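Nachbarschaftshaus Drandidon öffnet wieder seine Türen

Drandidon. Endlich! Nach 14 Wochen Umbau geht es im Nachbarschaftshaus an der Grasover Straße wieder los, und zwar am 5. Oktober mit einem großen Fest für alle, die kommen mögen. Seit Juli mussten Chor, Nähgruppe und Hausaufgabenhilfe in die Turnhalle ausweichen. Jetzt haben alle wieder ein Dach für sich, und was für eins!
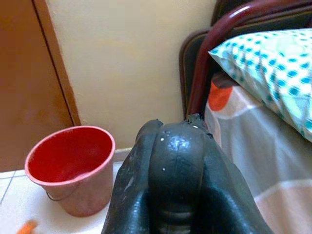

Der Saal fasst nach dem Umbau 200 Gäste, 50 mehr als früher. Milagros Ocampo, die das Haus leitet, strahlt beim Rundgang: »Im Winter saßen wir hier in Jacken. Und jetzt hören Sie mal, wie schön der Raum klingt!« Auch die alte Bühne ist geblieben, samt dem Vorhang, den die Nähgruppe noch in der Turnhalle ausgebessert hat.

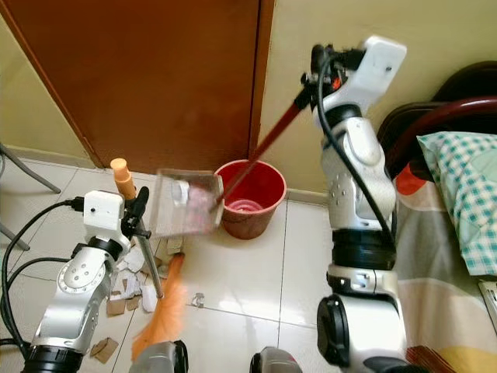

Besonders freuen darf man sich auf die Musik. Lawal Adeyemi hat mit dem Chor ein Programm mit Liedern aus vier Sprachen einstudiert, 30 Stimmen stark, und wer bei der Probe dabei war, hatte noch am nächsten Morgen einen Ohrwurm. Danach tischt Delia Graete-Küche auf, wie die Kochgruppe um Delia Gaete im Viertel liebevoll heißt: Suppe, Teigtaschen und der berühmte Pflaumenkuchen vom Blech. 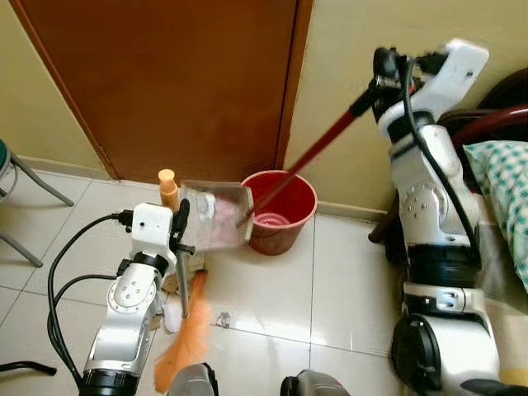 Programm und Anmeldung

Beginn ist um 15 Uhr, der Chor singt um 17 Uhr. Der Eintritt ist frei. Anmeldungen für die neuen Kurse (Töpfern, Gitarre, Spanisch für Anfänger) nimmt Gervasio Iturra den ganzen Nachmittag am Eingang entgegen. Kuchenspenden sind herzlich willkommen!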